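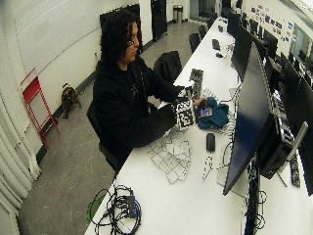 Skornthorpe Long Table, White
Shared workstation table for offices, computer rooms and laboratories

Product overview

The Skornthorpe Long Table is a shared work surface for rooms in which several people use computers side by side. It is supplied in white and may be joined end to end with further tables of the same type to form a continuous run. The table is manufactured by Mandside and distributed to schools, colleges and public offices by Trumollow.

The top is a plain, flat surface without molded trays, raised edges or fixed dividers. Monitors, computer towers, keyboards and small equipment may be placed wherever the work requires. Institutions that need a separation between users may order the Ó Riain screen panel, which is described under Accessories.

Intended use

The table is suited to general computer work, small assembly and repair tasks, sorting, printing preparation and similar bench activities carried out while seated. It is not intended for wet work, for cutting without a protective mat, or for use as a standing platform. Users should not sit on the tabletop.

A standard office chair with adjustable height is recommended. The chair should be set so that the forearms rest level with the tabletop and the feet remain flat on the floor.

Dimensions and capacity

Length of one section: 3,000 mm
Depth: 36 inches
Thickness of top: 25 mm
Weight of one section, without accessories: 52 kg
Color: white

Depth is stated in inches to match the screen panels and cable trays in the same range, which are sold by the inch. All other measurements are metric.

Arranging equipment

Monitors may stand in a row along one long side, leaving the opposite side clear for hands, papers and small items. Where users work on both sides of a run, Mandside advises agreeing on the position of monitors before the tables are joined. Moving a full row of screens afterward takes considerably longer than moving the tables.

Computer towers may be placed on the tabletop or beneath it. Vents must be kept clear on all sides. A power strip may rest on the surface, provided that its switch can be reached and that no cloth, paper or packaging is laid over it.

Unused adapters should be unplugged and stored with their cables loosely coiled. Tight wrapping around the adapter body places strain on the cable where it enters the housing. Cables that pass below the tabletop should be held in a tray or secured with reusable ties, and they should not hang where knees or chair arms may catch them.

Accessories

Cable tray. Fits beneath the long side and is supplied with four reusable ties. Two trays are required for a full section.

Ó Riain screen panel. A fabric-covered divider that clamps to the tabletop. Available in gray and dark green.

Joining plate. Connects two sections underneath. One pair is required at each joint.

Surface mat. A soft mat for small parts and delicate items. It may be rolled when not in use.

Accessories are ordered separately. Existing Skornthorpe trays and panels fit the current table, with the exception of the older narrow tray, which has been withdrawn.

Care and cleaning

Dust the tabletop with a soft, dry cloth. Marks may be removed with a cloth dampened in warm water and a small amount of mild soap, after which the surface should be dried. Bleach, solvents and abrasive pads will dull the finish and are excluded from the warranty.

Pens, printer ink and adhesive tape may stain white surfaces if left in place. Tape should be lifted slowly from one corner. Equipment must be disconnected from the power supply before any damp cleaning is carried out.

Delivery and assembly

Each section is delivered in two packages, one containing the top and the other the legs, brackets and fixings. Two persons are required to lift the top. Assembly instructions are enclosed with the legs. The joints and leg fixings should be checked again after the first month of use and whenever the table is moved.

Orders and inquiries

Written quotations are issued by Daiane Pacheco, Institutional Sales, Trumollow. Questions concerning room layouts, joined runs and replacement parts should be addressed to Liam Keane, Technical Services. Please state the number of sections, the accessories required and whether the delivery address has step-free access. Deliveries are not made on Sunday.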